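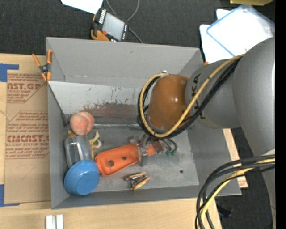

The letters arrived in a biscuit tin, which is how I came to spend most of September designing an exhibition about a poet I'd never read. His name was Isum, just the one word, and he wrote in the evenings after shifts at a ropeworks. The tin held 281 letters and postcards, nearly all of them to his editor at Zeteo, a tiny press that ran out of two rooms above a chemist's and never printed more than 600 copies of anything.

My first plan was terrible. I wanted every letter on the wall, in date order, with a typed version next to it. I drew it all up, very pleased with myself, and took it to Kausar Rana, who was curating the show. She looked at it for a while and asked how long I thought people would stand up for. I said an hour? She went off to make tea.

So we cut. We got down to 100 letters by the Monday, then fewer, and I sulked over each one (there's a lovely postcard complaining about soup that I still think should have made it). What stayed was the long quarrel over his second book, Jultik. The editor wanted the poems in sections with titles. Isum wanted them run together with only a small gap between, and he kept sending back proofs with the titles crossed out so hard that the pen went through the paper.

That gave me the layout. I ran the poems around the room as one line of text at about eye height, with those small gaps he was so fierce about, and put the letters on low tables underneath so you could sit down and read the argument while the poem carried on over your head. Choosing the type took ages. The original was set in something rather cramped, and I tried four close matches before giving up and drawing the missing accents myself. I loved that bit!

The catalogue was another matter. Siregar, our printers, would only do the folded cover I wanted if we ordered 1,000, and we had money for far fewer. We ended up with a plain card cover and a loose sheet tucked in the back, with the soup postcard on it. Kausar says she doesn't know how it got there.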